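Romdale Household Help > Laundry and Closets > Folding
3,000 views

Folding T-shirts into thirds, getting a scarf instead

Sandra Bramwell

I bought a dresser in May. It's the Geltura, $129, and the drawers are 8 inches deep, a depth suited to either one layer of clothes and a lot of air, or two layers of clothes and a drawer that has to be argued with. The leaflet in the box suggested storing shirts upright, like files in a cabinet. I have never kept my files upright either, but I was willing to try.

So I am now a grown woman practicing T-shirts on a table.
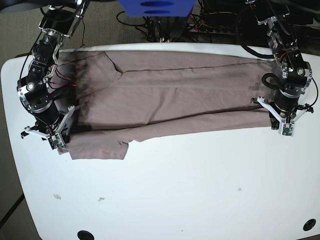
Fold number one is where I lose the plot. You're supposed to bring the shirt in lengthwise until it's a tidy long strip, then fold the strip up from one end into a packet that stands by itself. The strip part I can sort of do. You get something long and narrow like the taupe one, running most of the way across the table, and from a distance it looks competent. Then you notice the soft wrinkles along the length, and what I take to be a sleeve hanging out at the bottom left corner as if it's waiting for a bus. By the time I've folded the strip up, the wrinkles are baked in and the packet leans over like a tired drunk.

What I'd like to know: do I deal with the sleeves before the first fold or after? And is there any way to do this with soft, thin cotton, or is the upright thing only for people whose shirts are made of cardboard? I do not want to iron. I'd sooner return the dresser.

Oksana Stetsiuk

Sleeves first, always. I folded shirts at Preda for eight years (the store, back when the mall had stores) and the people who left the sleeves for later were the people still there at closing time.

Your trouble is happening before the first fold, though. You need to spend longer than feels reasonable getting the shirt flat. Lay it face down, hold it at both shoulders and pull gently sideways, then do the same at the hem. Run your palm from the middle out to the sides. Thin cotton will let you do this about as many times as you have patience for.
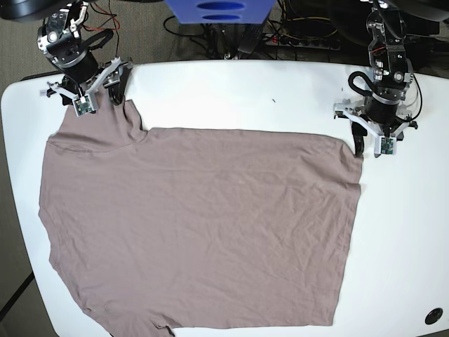 Once it's lying flat, fold one side in to the middle of the neck, then bring that sleeve back so it lies along the fold you just made. It should end up on top of the shirt, well inside the edge. Do the other side to match. Check the side seams while you're at it, because cheap shirts twist in the wash and the seam ends up wandering across the front. If that's happened, ignore the seam and fold by the shoulders. You can't win against a twisted seam and it isn't worth an evening.

Then hem up to just short of the collar, smooth it, and fold in thirds. If it leans, your strip was too narrow. A wider strip makes a packet with an actual base.

For soft cotton I also pack the drawer fairly full. They hold each other up – much like the staff at Preda.

grendov_basement

just roll them

Also pants are way easier than shirts if you want something to practice on and feel good about yourself. One leg on top of the other, tuck in the pointy bit at the seat, match the hems, done.
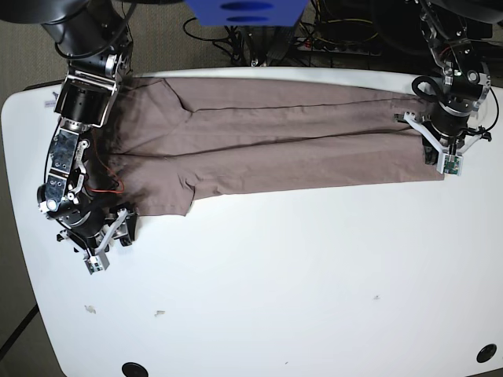

I do the pants in half and then in half again and they stand up fine, mine are pretty thick though. Never got a shirt to stand up in my life. Rolled ones don't have to stand up, they just lie there, same as me.

Sandra Bramwell

Thank you both. Oksana, the wider strip did it, or at least the gray one stayed upright until I shut the drawer. I've been doing the sleeves last this whole time and am going back through the pile now.

Rolling is my fallback. I've put the socks in rolled so they can set an example.

Oksana Stetsiuk

Shut the drawer slower. And put the thin ones between two thick ones until you get another load in there.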